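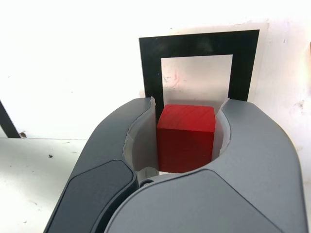 The painted cubes in the Losberg set were finished over several evenings, and red was the first color to get all of its coats. Red hides a lot, but the grain still comes through a little. On the top of the cube there are faint streaks under the paint, and the front looks like a deeper red than the top. The finish is slightly glossy. I had planned on flat paint for the whole set and changed my mind after handling both kinds.

This page covers the red cubes and how they were made. The notes are for anyone who wants to make a similar set or touch up an old one.

## The set

Losberg is the name I gave the pattern, after the street where my first workshop was. The full set is 100 pieces. The cubes make up 59 of them, and the rest are planks, half cubes, and a few wedges. There are eight colors plus natural, and I keep 12 of the cubes in red.

The first Losberg sets had no paint at all. People who bought them kept asking for color, mostly so that kids could sort the pieces. I still sell the plain version and make it from the same cuts.

## Cutting and sanding

I rip the stock into square strips first, then crosscut the cubes against a stop block. The stop block gets checked with a caliper after every strip. If one face is a hair longer than the others, a tower of cubes will show it by the fourth or fifth block.

Sanding is done on a flat sheet taped to glass. Move the cube and leave the paper where it is. Two grits are enough under paint. I used to go finer, but the primer did not hold as well.

Edges get three light passes at an angle, just enough to take the sharpness off. A heavy roundover looks nice on a single cube, but a stack of them has dark lines between the pieces and tends to wobble.

## Primer and color

The primer is a thin white one from Zurkau. One coat goes on all sides, then a light sanding when it has dried overnight. End grain takes a second coat. Skip it and those two faces will come out darker than the other four.

For the red I use Grenex enamel, the small can. It covers well and levels without much brushing. It went on in three thin coats. Two would have been enough for most people, but there was still a pink cast on some of the corners after the second.

- Paint five faces, set the cube on pin points, and leave the sixth for the next day.
- Keep the brush nearly dry near the edges. Drips collect on the bottom edge and are hard to sand out.
- Stir the can again every time you come back to it. The pigment settles fast.
- Let the last coat cure for a week before stacking anything. Enamel that feels dry can still stick to itself.

The grain question comes up a lot. If you want a solid color with no streaks at all, use grain filler before the primer. I leave it out. I like to be able to tell that the block is wood, and on the red ones it only shows at certain angles.

## Red next to the other colors

Red was easy to match between batches. Yellow was the hard one and needed four coats. The blue dried darker than the sample on the lid, so I mixed in some white the second time. Green and orange gave no trouble.

Against white paper the red looks stronger than it does on a workbench. I check color on plain white for that reason, and keep one cube from each batch as a reference. The October batch came out a touch darker than the one before it. Side by side I can pick it out, but mixed into a set I can't.

## Wear and repair

Corners go first. A small chip can be filled with a drop of enamel on a toothpick, left to dry, and then dabbed again. Don't sand the whole face for one chip, or you will end up repainting the cube.

Wipe the blocks with a damp cloth and dry them right away. Don't soak them. Water gets in at any bare spot and lifts the paint around it.

The blocks are stored in a Choi box with a sliding lid. It holds the full set in flat layers, with the cubes on the bottom and the planks on top. The wedges fill in along one side.

## Ordering and questions

Single cubes are available as replacements in every color. Please say which batch your set came from if you know it, as the batch letter is on the bottom of the box. Sets and singles are made to order.

Kuo-hua Leung
Page last changed 17 April 2018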